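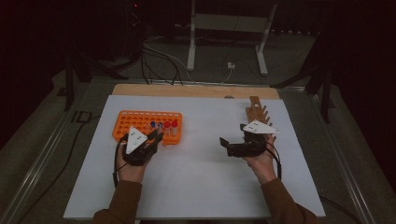 Blood test number three this year, and I think I finally have the hang of it. Sort of. Writing this fast before work so excuse the mess.

Background for anyone new – I was tired all winter. Not sleepy tired, more like walking through wet sand. Put it down to the job, then to the weather, then to being forty-something. Finally went in, got a panel done, and my ferritin came back at 8. Low end of normal on their sheet was 15. So, iron pills.

Things I wish I'd known in March.

Drink water. Loads. The first time I went in after a long fast and no water either, because I read the sheet wrong. Fasting meant food. Water was fine, it said so right on the second line. Two tries in the left arm, one in the right, bruise the size of a plum. Second time I had two big glasses before leaving the house and it was over before I'd got my sleeve all the way up.

Go early. The lab on Plirkemside opens at 7 and by 7:30 the line is out to the parking lot. I got there at 6:50 this morning and was third. There's a machine that gives you a ticket but it only wakes up at 7, so everybody just remembers who they're behind. Works better than the tickets.

Parking is $4 flat, coins or the app. The app is terrible. Bring coins.

Bring a snack. I had a banana and a cheese sandwich in my bag and ate both in the car with the door open. There's a bakery on Sepúlveda, two blocks down, and I did go in after, and I did have a second breakfast. Almond thing with the sugar on top. No regrets.

The pills – ok. The first ones were brutal on my stomach. I took them with breakfast and coffee for a month before the pharmacist mentioned coffee is about the worst thing you can have with iron. Nice to know. Now I take one every other day, mid morning, with orange juice, coffee at least an hour before. Much easier. That's what my doctor told me to do, yours might say somthing else, so ask.

Food wise I've been trying. Lentils twice a week. Spinach, which everyone brings up and which turns out to be kind of overrated for this. Clams from a can, which I did not expect to like and now put on pasta with garlic and too much chili. Beef when it's on sale. I bought a cast iron pan too, the 100 dollar kind, half price at a yard sale, rusty as anything. Took a whole evening and a lot of steel wool.

Results. They go up on the portal, usually by the next afternoon. Please do what I say and not what I do, and don't sit there refreshing at 11 at night. Last time I saw a little red flag next to one number, looked it up, and had myself half buried by midnight. It was a tiny bit over. Doctor didn't even bring it up.

June was 27. Hoping for 40 this time, would settle for 35. I can do the stairs at work without stopping on the landing now so something is going right.

Will update when the number's in. Also if anyone has a lentil recipe that isnt soup, comments are open. I'm so tired of soup.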